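Home Journal Issues Authors Contact Search

3. What people do with a table before they sit down

Figure 1. A table with three round plates and a number of small plastic letters and symbols.
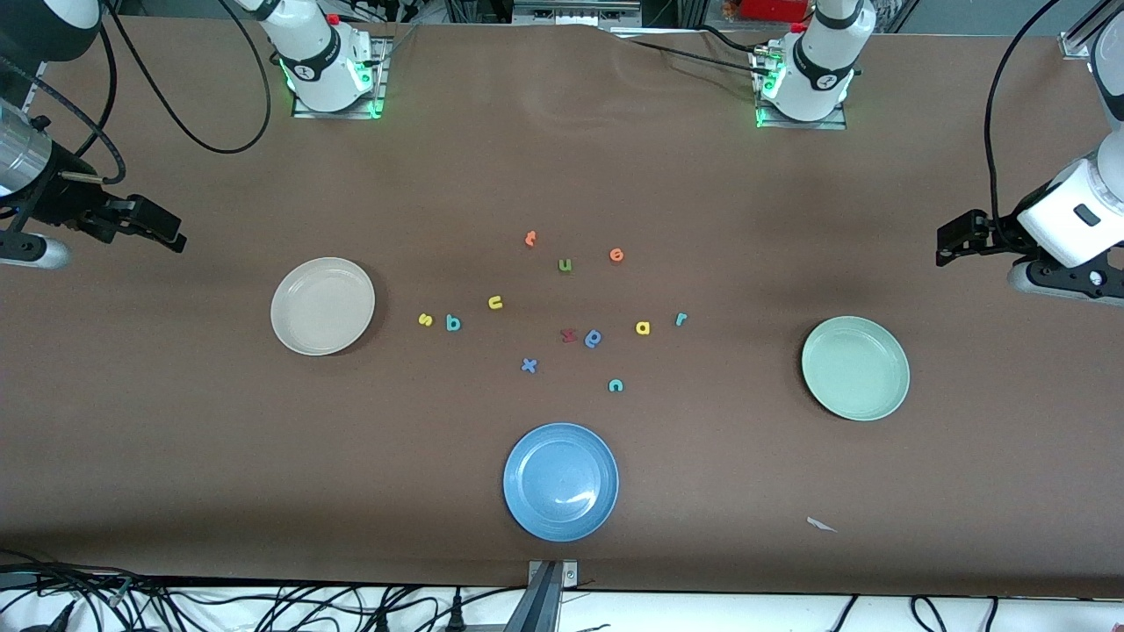 I started caring about where people put things on a table during my second winter in Kirnach, when I was renting a room above the Farquharson tearoom and had my breakfast downstairs most days. The regulars would come in, look at a perfectly well laid table, and move everything. The plate went an inch to the left, the cup crossed over, the jam went as far away as it would go. I wrote some of it down on the backs of receipts (I still have them, and my handwriting is awful), and that was really the beginning of this study.

Na-rae Kang, my co-author, thinks I make too much of the receipts. She'd rather I began with the diaries, so let me get to those. We asked 38 households in Kirnach and Henell to keep a mealtime diary, and by the end we had 964 entries we could use. An entry could be as short as a line. "Moved the salt" counts. So does a full page from a retired bus driver in Henell about why his side plate lives on the right and always has, with a sketch!

The thing I kept running into was how early the moving happens. I'd gone in expecting people to shift things while they ate, to make room for an elbow or a newspaper. Plenty did. But far more of the diaries talk about the bit before, when the person is still standing up with one hand on the back of the chair. We've called this "settling the table", which is Na-rae's phrase and much better than mine.

Settling looks different when there are children about. Small things turn up among the crockery, letters and bricks and bits of jigsaw, and somebody has to decide whether they stay. In Henell they mostly stayed. One mother wrote that she lays the plates round whatever is already there and lets the spelling carry on until the food comes. In Kirnach the table was more often cleared first, though I'd be careful with that, as the Kirnach kitchens had bigger tables and a good deal more shelf to clear things on to.

Mal-soon Kwak (1) has argued that the order in which a table is laid tells you who in the house feels in charge of the meal. I like the idea and I wish our diaries backed it up more firmly. They do in the evenings. At breakfast it falls apart completely, with everyone laying their own corner and no one looking at anyone else's, and on a Monday several households didn't lay the table at all and ate standing by the sink.

I come back to those sink breakfasts in Section 4, along with the trays.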